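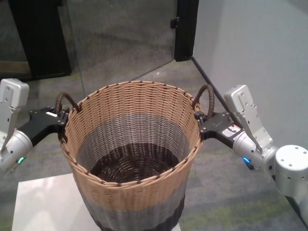 Boonsong Noiphan has been fixing and selling household baskets in the same Jorton storefront for long enough that he no longer puts prices on them. People ask, and he tells them. On the morning we spoke he had a repair on the bench and kept working on it with an awl while he talked.

"Most of what comes in is handles," he said. "People fill a basket with firewood and pick it up by one side. The weave can take it. The handle can't."

He learned the trade from an aunt who made rice baskets and fish traps, and he came to weaving for a living only after the furniture plant where he worked, Boltelitz, cut its second shift one January. He had been caning chair seats there. The first year on his own he took any job offered, including 2 church pews and a pram.

Now he divides his time between repairs and teaching. The class runs for six evenings and is kept small so that he can get to every table. Students begin with a flat mat, move on to a round base, and finish with a basket they can take home.

"The base is where it goes wrong," he said. "If the base isn't flat, you have a basket that rocks. You can't fix that at the rim."

Tavion Abernathy took the class two years ago and now rents a bench at the back of the shop. He drives a delivery route for Kotero, a bakery supplier, and weaves in the afternoons. He said the hardest thing to learn was soaking.

"I left my first bundle in the tub overnight and it went fuzzy," Abernathy said. "Boonsong looked at it and told me to start again. He didn't say anything else about it."

Both men buy cane and reed through Chraibi, an importer that sells by the coil. The price has gone up, and Noiphan has started ordering with other weavers to meet the minimum. He does not like dyeing his own material and does it only when a customer wants a patch to match.

"Old cane goes darker by itself," he said. "I tell them to wait. Some of them wait."

Asked how people should look after a basket, he kept it short. Keep it away from the radiator. Brush out the dust with a dry paintbrush. If a strand comes up, tuck it back or leave it alone, but don't cut it.

Abernathy is working toward his first large order, a set of bread baskets for a restaurant. He figures he has woven 1,000 feet of reed so far, much of it into pieces he later took apart.

Noiphan has the next class list taped beside the sink. There were still a couple of blank lines on it, and he asked that we mention the evening start time, which is half past six.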